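Posted by Gillespie
2023-05-22
Filed under: Home, Complaints

The spare room, part one of I hope one

We have lived in this apartment for six years and for all six of them the spare room has been the place where things go to think about what they've done. The exercise bike went in there. So did the bread machine, my late uncle's encyclopedias (A through Lamen, the rest lost in a flood) and a rolled-up rug that neither of us remembers buying.

In March my wife's cousin wrote to say she was coming to stay for nine nights. She was very nice about it. She said she could sleep anywhere, which is what people say when they have a particular kind of mattress in mind.

So I decided to make a guest room. A proper one, with a bed you can get out of on either side and a lamp that doesn't need to be unplugged from across the room. I had a free weekend and a great deal of confidence, and I'm down to neither.

First I read up on it. I don't recommend this. There is a whole world of people on the internet who have opinions on guest rooms, and they all own a carafe. You are supposed to put out a carafe. You are supposed to put out a little card with the Wi-Fi password in nice handwriting, and a luggage rack like the ones in hotels, and a basket of tiny soaps in case your guest has come to you directly from the sea. One woman in Mirkberg irons her guest pillowcases twice. I closed the laptop and went for a walk.

What I wanted was a short list of things a grown adult needs in order to sleep in somebody else's home without resenting them. I have slept in a lot of other people's homes, and I made my own list on the back of a gas bill. A door that shuts. Somewhere to put a glass of water. A hook. Darkness. That's four, and I have stayed in places that charged money and managed only the hook.
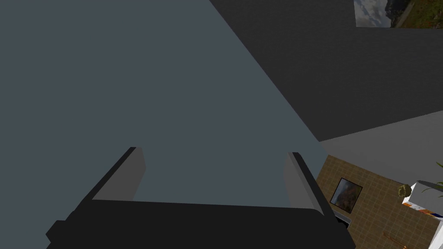

The color question

I had thought paint would be the easy part. Our hardware store in Zallosgate carries eight grays, and I brought home little cards of all of them and taped them up in a row. By morning they looked exactly the same. By evening one of them had gone purple. I asked my wife which she liked and she pointed at the bit of wall between two of the cards, so we're keeping that one.

She was more interested in the cover for the bed. Her position is that a guest should be able to walk in and see at once that somebody expected them, and that a plain white cover says hospital. My position is that white goes with everything and can be boiled. We went back and forth on this for longer than we did over the mortgage.

Then there is the matter of what to hang up. I have always liked a landscape in a bedroom. It gives you something to look at while you try to work out whether your hosts are awake yet and whether it would be rude to go and find the coffee. Portraits are out. I once spent a week at a friend's place under a painting of a man in a ruff and I still undress quickly.

The furniture

The bed came from El Ouafi, a secondhand place behind the bus depot that keeps its headboards outside under a tarp. I measured the room before I went. I did not measure the hallway, the elevator, or the turn at the top of the stairs where the building gets narrow for reasons of its own. My neighbor Ehab and I spent most of an afternoon on that turn. We tried it upright, we tried it on its side, and then Ehab suggested taking the legs off, an idea he said he'd had in the parking lot but hadn't wanted to seem pushy.

The bike is now in our bedroom. The encyclopedias are under the couch. The bread machine I finally gave away, and the people who took it sent me a picture of a loaf the next morning, which felt pointed.

Putting the bed in a corner was the decision I fought hardest. Every guide says to float it, so that both sides are open, and I had promised both sides on the gas bill. But it turns a smallish room into a bed with a moat. In the corner you get actual floor, and a guest with a suitcase needs floor more than she needs a choice of exits. I crossed that line off and I feel fine about it, mostly.

I have also given up on the blackout curtains. They arrived six inches short. I could send them back, or I could hope that our visitor is the sort of person who likes to know it's morning from the ankles up.

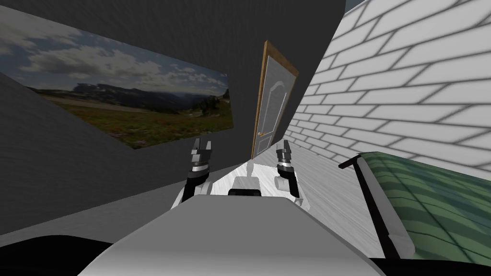 Dalia Ait Brahim wrote in after I mentioned all this in passing last week, and her view is that I've missed the one thing that matters. Put a mirror in there, she says. She has spent too many visits brushing her hair in the reflection of a toaster while the family ate breakfast around her. She also thinks the carafe is fine and that I'm being a snob about it.

The mirror I'll grant her. I've hung one on the back of the door, slightly too high, as I hung it for myself. Houda at work says nobody under my height has ever been comfortable in my home and that it's time I heard it.

The cousin gets in on the late train. I've tested the mattress by lying on it for a full afternoon, and I've bought one tiny soap.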